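Suvport 핸드그리퍼 키트 | 동아리·수업용

제품 안내

로봇 동아리에서 "물건 집기"를 가르쳐 본 분이라면 아실 거예요. 팔부터 조립하면 한 학기가 금방 지나가고, 정작 집는 연습은 마지막 주에 한 번 해 보고 끝나죠. Suvport는 순서를 바꿔 보자는 생각에서 시작한 손잡이형 그리퍼입니다. 학생이 직접 손에 들고 책상 위 물건을 집었다 놓으면서 집는 각도, 손가락이 닿는 위치, 힘 주는 타이밍을 먼저 몸으로 익힙니다. 팔은 그다음에 붙여도 늦지 않아요!

저희 Vetis 학생 프로젝트 팀도 10월부터 이 키트로 활동하고 있습니다. 첫 과제는 늘 책상 정리예요. 책, 폴더, 액자처럼 납작하거나 얇은 물건이 생각보다 까다로워서 다들 금세 빠져듭니다.
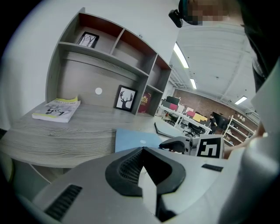
과제를 고를 때는 쉬운 물건만 모으지 마세요. 모서리를 살짝 들어 올려야 잡히는 것, 세워 둔 것, 기대어 놓은 것을 섞어 두면 학생마다 푸는 방법이 달라서 서로 구경하는 재미가 꽤 큽니다. 저희는 한 과제에 30초를 주고, 여섯 번씩 돌아가며 해 봅니다. 기록지는 Ullo 수업 자료실에 올려 두었으니 그대로 출력해서 쓰시면 됩니다.

구성과 사양

본체: 밝은 회색 플라스틱 하우징, 통풍 슬롯
손가락: 교체용 패드 포함
위치 인식: 흑백 사각 마커
무게: 약 230g (패드 포함, 케이블 제외)
권장 인원: 키트 하나에 학생 두세 명
교재: Soltani 입문 교재와 함께 사용 가능
주문 번호: 1124

패드는 소모품입니다. 매주 쓰는 동아리라면 학기 중간에 한 번 갈아 주세요. 나사를 끝까지 조이면 손가락이 뻑뻑해지니 손으로 움직여 보면서 조금씩 맞추는 편이 좋습니다. 마커 면에는 이름표나 스티커를 붙이지 마시고요. (저희 팀도 첫 주에 전부 붙였다가 다시 뗐습니다.)

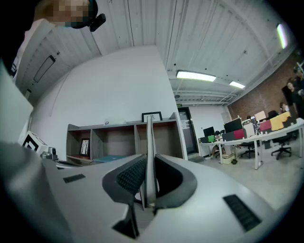
아래쪽에서 본 그리퍼. 두 손가락 패드가 마주 보고 그 사이에 얇은 금속판이 서 있다.

대회 준비에 쓰신다면

교내 대회에서는 책상 한 칸이면 경기장이 됩니다. 출발선에 물건을 두고 선반 칸까지 옮기는 방식이 제일 반응이 좋았어요. 처음에는 속도만 겨루다가, 나중에는 떨어뜨린 횟수를 감점으로 넣었더니 경기가 훨씬 차분하고 흥미진진해졌습니다. 왼손으로 하는 번외 경기도 꼭 한 번 해 보세요. 잘하던 학생이 쩔쩔매고 의외의 학생이 우승합니다!

자주 받는 문의

중학생도 쓸 수 있나요?
네. 손이 작은 학생은 양손으로 잡고 시작하면 금방 익숙해집니다.

패드만 따로 살 수 있나요?
가능합니다. 주문할 때 좌우를 꼭 적어 주세요. 양쪽 모양이 다릅니다.

수업 전에 준비할 것이 있나요?
넓은 책상과 집을 물건이면 됩니다. 상판이 너무 미끄러우면 얇은 매트를 깔아 주세요.

동아리 단위 대여는 학기 시작 전에 신청을 받습니다. 신청서에는 사용 인원과 활동 시간을 적어 주세요.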